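Ornudthorpe Textile Services Extends Folding and Sorting Program to Infant Knitwear

ORNUDTHORPE, June 6, 2022 - Jandosell, a garment care and resale processing company, today announced that its Ornudthorpe site will begin accepting small-format knitwear for infants and toddlers. The new line, named Ren, covers inspection, folding, size sorting and packing of lightweight knit garments, including bodysuits, sleepwear, leggings and long-sleeved tops. Adult and school-age clothing will continue to be processed on the existing line.

Small knit garments have until now been excluded from the Ornudthorpe intake. They stretch under their own weight, the openings are narrow, and elasticated cuffs draw the surrounding fabric into pleats that prevent a flat fold. A garment folded with the cuff turned under produces an uneven stack, and uneven stacks shift in the carton during transport.

Under the Ren procedure, each garment is first lifted by an upper corner and allowed to hang. A second hold is then taken lower down, and the piece is opened between the two points before it is laid on the folding surface. Printed fabrics are laid with the front panel down. Sleeves and legs are folded inward along the seam line, and gathered cuffs are smoothed outward by hand before the final fold is made. The finished fold is rectangular, with the neck label facing up.

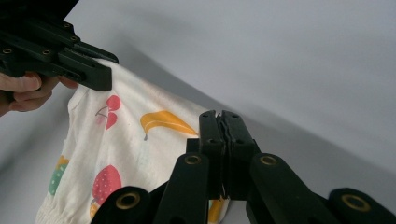
Inspection takes place while the garment is hanging and again after it has been laid flat. Staff check for pulled threads at the cuffs, worn elastic, open seams, missing snaps and discoloration at the neckline. Light-ground fabrics with printed motifs are checked under diffuse light, which makes pale stains easier to separate from the shadows of creases. Garments with a fault are moved to one of 2 holding bins, one for repair and one for fiber recycling. Repairs are limited to snaps, seams and cuffs. Prints are not retouched.

Size sorting is based on measured length and chest width. The printed size on the label is recorded but does not determine the sort position. Knit garments change dimension with repeated laundering, and two pieces carrying the same label size may differ enough to fall into separate groups. The Ren line uses 7 size groups, from newborn to toddler. Each group has its own shelf position and carton label.

Folded garments are packed upright in cartons holding around 72 pieces, depending on fabric weight. A paper divider separates tops from bottoms. Cartons are closed without compression, as compressed knitwear tends to hold crease lines that require steaming on arrival. Garments with raised decoration, such as appliqué or embroidery, are packed in a separate carton with tissue between the pieces.

The first outgoing shipments will go to Grolanine, a regional distributor of secondhand children's clothing. Grolanine has revised its receiving instructions to match the Ren size groups and will accept mixed-print cartons provided that all pieces in a carton belong to the same group. Single-print cartons will be available on request.

Suppliers sending garments to the Ornudthorpe site are asked to observe the following conditions:

All items must be laundered and fully dry.
Snaps and buttons should be fastened.
Matching sets should be joined with a paper band. Pins, staples and adhesive tape are not accepted.
Socks, hats and bibs are outside the scope of the line and should not be included.

Intake for the Ren line is open to current suppliers immediately. New suppliers may apply from September. The written folding procedure and carton specification are available from the Ornudthorpe intake office.

About Jandosell
Jandosell provides inspection, folding, repair and packing services for clothing resellers and distributors. Its Ornudthorpe site handles household textiles and clothing for all ages.

Media contact
Jandosell Press Office, Ornudthorpe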